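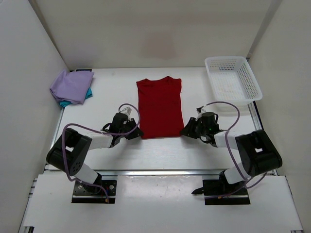

House rules for two arms on one table

The rulebook at Groditz is a ring binder with a cracked spine. It covers the bimanual folding cells, and Janka Sýkora has been responsible for what goes in it for most of the time the cells have existed. She came to the job from a packaging plant, where she wrote lockout procedures for cartoning lines. Žofie Pešek runs the operators who work at the cells each shift. The two of them share an office and disagree about a fair amount of what follows.

We talked over an afternoon in the Groditz building, with a break when Pešek was called to look at a loose connector. The subject was how a small group writes rules for robot work that is slow, light and repetitive, and how it gets people to keep to them.

"People think of safety rules and they think of a big yellow arm in a car factory," Sýkora said. "Ours move a T-shirt. The risk to a person is a pinched finger. So when I started I wrote the binder as if it were all about fingers, and it was the wrong binder. Most of what goes wrong with us goes wrong with the work."

The first version ran to 44 rules. The current one has 20, and the pages on personal safety take up less than a third of it. The rest is about the state of the table before a fold begins, what may be changed during a session, and what has to be written down.

Starting conditions

The longest page in the binder deals with laying out the garment. A T-shirt goes face-down, collar to the back, hem to the front, in the middle of the surface. The grippers wait at the two lower corners, open air between the jaws and the cloth. Pešek calls this the ready position, and no fold is started from anything else unless the session sheet says so.

"The rule is that the jaws don't touch the fabric before the start," she said. "New operators like to get a head start. They'll park a gripper right on the hem to save a second or two. Then the cloth is already a little dragged when you begin, and the next person who looks at that fold can't tell whether the drag was in the layout or in the fold."

Creases are allowed. This was argued over for a long time. Sýkora had wanted each shirt smoothed flat by hand before it was used, and the second version of the binder said so. Pešek's operators followed it for a season and asked for it to be dropped.

"They were right," Sýkora said. "A shirt out of a basket has creases. If we iron them out of the work, we're writing a rule for a shirt that doesn't exist. What I want is the same orientation every time. Soft creases running down the length, fine. A sleeve under the body on one side and out on the other, that I want to see on the sheet."

Sleeves have their own paragraph. They can be out or tucked in along the sides, but both sides have to match and the operator has to say which it is. A shirt with its sleeves in makes a tall, narrow shape with only a little extra width at the shoulders, and it folds differently from one spread out like a letter T. Early logs did not separate the two. Pešek spent part of a June going back through 1,869 entries to sort them.

"I could sort most of them," she said. "The ones I couldn't, we took out. After that the sleeve line went onto the sheet and it has never come off."

What may share the table

The next page is on other objects. An outside reviewer, sent by Paulík, a firm that checks cells for several groups in the region, recommended a bare table: one garment and nothing else. Sýkora turned that down.

"A bare table is easy to check, I'll give them that," she said. "But our people need somewhere to put the cloths that are waiting, and somewhere to put things when they're done. If you ban that from the table, it goes on the floor, and then you have a person bending down next to a live cell."

So the rule allows a small pile of cloth in one back corner and a basket in the other. Both stay behind the garment, and neither may be moved while the arms are live. The basket can stand at an angle. An earlier draft wanted it square to the wall, and Pešek struck the line out with a pen.

"I asked Janka what it was for," she said. "She said it looked tidier. I said that isn't a rule, that's taste. If a rule is only there for looks, people find out very fast, and then they start guessing which of the others are only for looks."

Sýkora remembers it the same way. "She was quite rude about it," she said. "But the line came out."

The pile is the part she is still not happy with. Cloths should be stacked, one on another, and they slump. She would like a tray. Pešek thinks a tray has a hard edge that a gripper will catch sooner or later, and there the matter rests.

Cables

Both women got more animated on the subject of cables. Each arm has a cable that comes off near the wrist, rises in a loop and runs back toward the base. The binder gives this a page of its own, with more crossings-out than any other.

"At first we tied them down," Sýkora said. "Very neat. Every cable clipped along the link, no slack. I was proud of it. And then the wrist turns through its range and there is nothing left to give, and you pull on the connector. Neat cables cost us connectors."

The present rule asks for a loop with enough slack that the wrist can reach both ends of its travel, checked by hand with the power off at the start of each shift. The loop should go up and back, away from the cloth. It must not hang between the two grippers. It may lie over the forearm.

Pešek would go further. "I want the loops lower," she said. "When they stand up high like that, somebody reaching in to straighten a shirt can hook one with a sleeve. My own sleeve, I've done it. I've asked for a maximum height and Janka says she can't give me a number that works for both arms."

"I can't," Sýkora said. "The number would be wrong as soon as someone swapped a cable. I'd sooner have the hand check and a rule about reaching in."

The rule about reaching in is the shortest in the binder. Hands go over the table only when both arms are stopped and the operator has said so out loud. It applies to someone working alone as well. Several operators have told Pešek they feel silly talking to an empty room. She makes them do it anyway.

Mounts, walls and lights

Fixed parts get a monthly check, written as a list with room for initials. It covers the bolts on the mounting plates, the joints in the frame, and the camera on top of the wrist, which has to be firmly seated. The enclosure walls are kept plain. People used to tape things to them: a shift plan, a drawing of the fold, once a calendar from a supplier. All of it came down when the cells were repainted, and a rule went in so that it would stay down.

Marks and smudges are treated differently. The binder says the work surface gets wiped every shift and the walls when needed. Sýkora does not want the walls scrubbed each day.

"Somebody will always ask me about a smudge," she said. "If it's on the wall, behind the work, I leave it. If it's on the table where the shirt goes, it gets cleaned before anything else happens. You have to let people tell the difference or they stop caring about either."

On indicator lights she is stricter. An operator may not take a lit indicator as proof that an arm is ready, or a dark one as proof that it is safe. The controller screen is the only thing that counts. This was borrowed nearly word for word from the Sarkard guide, a short handbook passed between groups who do tabletop work. It is the only passage in the binder that was taken whole.

"I read the rest of Sarkard and it's good," she said, "but it was written for people handling boxes and jars. There is a section on dropping things. We don't have much trouble with dropping things. A shirt that falls has fallen, you pick it up."

Getting people to keep to it

A new operator reads the binder, watches for a day, and then does five folds with Pešek standing behind them. She does not correct anything during the five. Afterward they go over the sheets together. She has tried it the other way, stopping people as they went, and found that they learned to wait for her voice.

The rule broken most often is the one on changing things mid-session. An operator notices that the light is different, or that one gripper is closing late, and fixes it without a note. The fix is usually a good one. Pešek's trouble is that the sheet then describes a cell that was different in the morning from what it was after lunch.

"I don't tell them off for fixing it," she said. "I tell them off for the blank line. Write it down. Three words is enough. 'Left jaw adjusted.' Then I can do something with it."

Sýkora said that she reads the blank lines as a fault in the sheet. There used to be no space for a change made partway through, and people had to write in the margin. She has added a box for it, and the box is being used, though less than she had hoped.

A group in Follanby has asked for a copy of the binder for its own cells, and the two of them have been going through it to decide what would travel. The sheet, the ready position and the reaching-in rule will go as they are. The cable page will go with a note saying that it was written for these arms and should be tested before anyone relies on it. Pešek wants the note to mention loop height. They had not agreed on the wording when I left.

The current version is dated 12/5/22 on the inside cover, in Sýkora's handwriting, with a line below it for the next one.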